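Equipment Planning for the Second Half of the Project
Progress report to Ga-eun Moon, Viken Program Office
Prepared by Joon-young Noh, Tallska Handling Laboratory
Monday, January 19, 2026

1. Present situation

The laboratory continues the work with soft items, which you approved as the first priority. Knitted cloth is still the most difficult material for us. It folds into itself and it catches on edges, so the operator needs many attempts before the recordings are good enough. We now have over 1,745 accepted recordings. This is less than I wished for, but the quality is better than in the previous report.
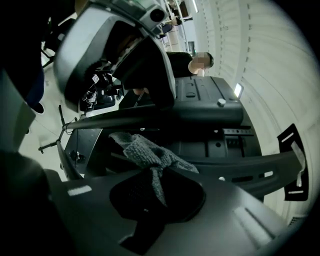
2. Purchases requested

We ask for permission to buy 2 more hand-held grippers from Hirnau. The present ones are shared between all operators, and when one goes to repair, the plan for the day must be changed. Hirnau confirmed the same price as last year if we order before June. Delivery takes 19 working days.

We also ask for spare marker cubes and spare screws. These are small costs, and I propose to pay them from the consumables line, which is not fully used.

3. Work under the platform

A part of the work is done low, with the gripper held up close to the underside of a table or platform. It is tiring for the arms. The marker cubes must also stay visible to the cameras, and this limits how the operator can hold the tool.
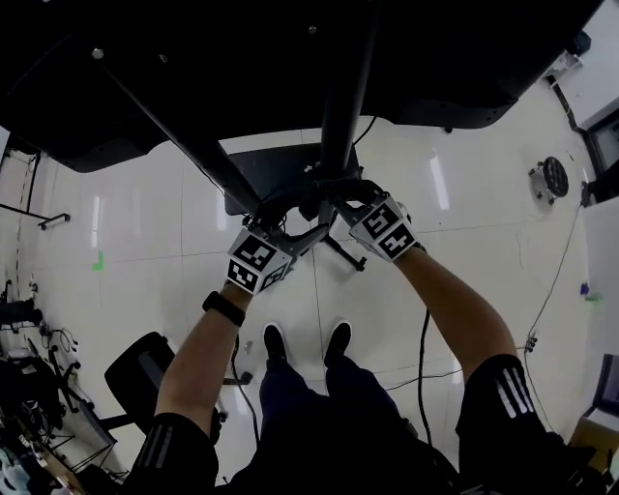 For this reason I compared two height-adjustable stands. The Yang stand is more expensive, but its height can be changed by one person without tools. The other offer needs two people for each change. I recommend Yang, and I would like to receive your opinion before we sign.

4. Budget

The equipment line for the first half is 100 percent committed. All purchases above must be paid from the second half. If only one can be approved now, please choose the grippers. The stand can wait until June without stopping the work.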